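Cutting and gluing cork for a turntable platter mat: which adhesive, which thickness?
Forum: Workshop and Materials > Adhesives and Sealants

bastos_z
Posts: 205
Joined the board in November

I'm replacing the mat on an old belt-drive platter and would like a second opinion before I commit to a glue. 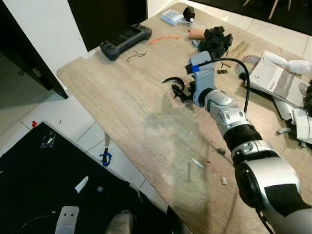
The platter is cast aluminum, machined on the top face, with a shallow recess where the factory rubber mat sat. The rubber had gone hard and came up in flakes, and I cleaned off the residue with isopropyl and a plastic scraper. I want to go to cork, 3 mm, bonded down so that it doesn't lift with the record when static is high. I'm also thinking about a decoupling layer underneath, and I keep changing my mind on what that layer should be. The black chunky stuff in a heap on the table is the sort of texture I mean: coarse, irregular, foam or rubber, nothing like the smooth sheet sold for gaskets. Cork on top of a layer with that much give may be a bad idea for speed stability. Questions are (1) contact cement or PVA for cork to bare aluminum, (2) is 3 mm thick enough to stay flat, and (3) does anyone have measurements with a soft layer under the cork.

Zuleica

hexkey_lou
Posts: 1,311

PVA needs one porous face and some way for the water to leave. Cork is porous enough, but across a full platter the middle takes forever to dry, and the cork swells while it waits. You get a dome. I did this once on a 12 inch disc and it was high in the center by enough to see with a straightedge.

Solvent contact cement, thin coat on both faces, wait until it no longer strings when touched, then roll it down. You get one try at placement. Put a dowel through the spindle hole as a guide.

Skip the soft layer.

plinth_and_bearing
Posts: 640

Agree on the dowel, disagree on contact cement. It never sets fully hard and it creeps. More to the point, the next owner can't get it off without solvent and a lot of scraping. For a platter mat the only load is gravity plus a trace of static lift. A few spots of low-tack double-sided film do the job and come off clean.

If you must use liquid glue, use a sprayed repositionable adhesive on the cork side only.

hexkey_lou
Posts: 1,311

Spots of film under 3 mm cork will print through as high spots. Cork compresses everywhere except where the film is. You can argue it's below the level that matters, but if the point of the job is a flat surface, why build in bumps?

plinth_and_bearing
Posts: 640

The film I use is thinner than the variation in any cork sheet you can buy at retail. Measure a sheet with a thickness gauge at the rim and near the center before telling people about bumps.

Sinead_OD
Posts: 87

I have cut a fair number of these, so a few practical notes.

Grade matters more than glue. Composition cork is sold by grain size. Coarse grain sheds and tears at the spindle hole. Ask for fine grain with a polyurethane binder. The cheaper gelatin-bound sheet goes brittle, and if you wet it with PVA it softens and the edge crumbles.

Roll stock has a set. Leave the sheet under a board overnight with the curl facing down. If it still lifts at the edge in the morning, leave it another night. Don't try to iron it.

Cutting: compass cutter with a fresh blade, several light passes, cork taped to a piece of scrap MDF. Cut the outside first and the spindle hole last. A sharpened brass tube makes a cleaner hole than a drill, which grabs.

My supplier was Plitport until they dropped the 3 mm fine grain. I now buy from Cestska, who sell it in half sheets. Same material as far as I can tell, slightly darker.

On the recess: measure its depth before ordering anything. If the factory rubber was 4 mm and you put in 3 mm cork, the record will sit lower and your arm height is off. If the recess has a raised lip, the record could be resting on the lip and touching the cork nowhere.

Sinéad Ó Dubhghaill

bastos_z
Posts: 205

Useful, thank you. Recess is 2.6 mm at the rim and a hair deeper toward the spindle, so 3 mm cork stands proud by a small amount. There is a lip but it is beveled and would clear the record.

The cork I have is from Plitport, old stock, and I don't know the binder. Is there a test?

Sinead_OD
Posts: 87

Boil an offcut for a few minutes. Gelatin binder falls apart into granules. Polyurethane stays in one piece.

torque_wrench_dan
Posts: 2,096

On the soft layer, since everyone has skipped question 3. I tried a crumb rubber underlay beneath cork on a Suradance deck. Wow and flutter didn't change by any amount my test record and software could resolve. What did change was vertical runout, and not for the better. Crumb rubber isn't uniform, so the mat rose and fell once per revolution, and I could watch the cartridge follow it. I pulled it out after 13 sides.

If you want damping, put it on the underside of the platter. A ring of butyl sheet around the inside of the rim kills the ring when you tap it. Balance the platter afterward.

xiao_deck_owner
Posts: 34

Does the butyl trick work on a Xiao? The platter on mine rings like a bell when the record is off, but I can't hear any difference with one on.

torque_wrench_dan
Posts: 2,096

Never had one apart. Check the clearance to the subplatter and belt before sticking anything in there. If a mat and a record already damp it to the point where you can't hear it, I'd leave it alone.

plinth_and_bearing
Posts: 640

Second that. The tap test on a bare platter tells you very little about a loaded one.

hexkey_lou
Posts: 1,311

For completeness, I measured my cork as instructed. Five spots on one fine grain sheet, spread of 0.08 mm. The film in my drawer is 0.09 mm. I withdraw "bumps" and will say "comparable to the sheet."

I would still use contact cement, thinned, for a recess with a lip. The lip holds the cork square while it grabs.

plinth_and_bearing
Posts: 640

Fine. Thinned with what? The water-based version doesn't thin well, and it brings back the swelling problem you raised against PVA.

hexkey_lou
Posts: 1,311

Toluene-free solvent type, with the maker's own thinner. Outdoors.

bastos_z
Posts: 205

Boiled an offcut and it went to granules, so the old sheet is gelatin and goes in the bin. Ordering a half sheet from Cestska. No soft layer. I'll dry fit first with film at the rim, check runout with a dial indicator, and decide on cement after that.

One more question while the sheet is in the post — does anyone seal the top face, or leave it bare?

Sinead_OD
Posts: 87

Bare. Brush it once with a dry paintbrush after cutting and wipe the first record you play on it.

torque_wrench_dan
Posts: 2,096

Bare here too. I tried wax on an offcut and it picked up lint.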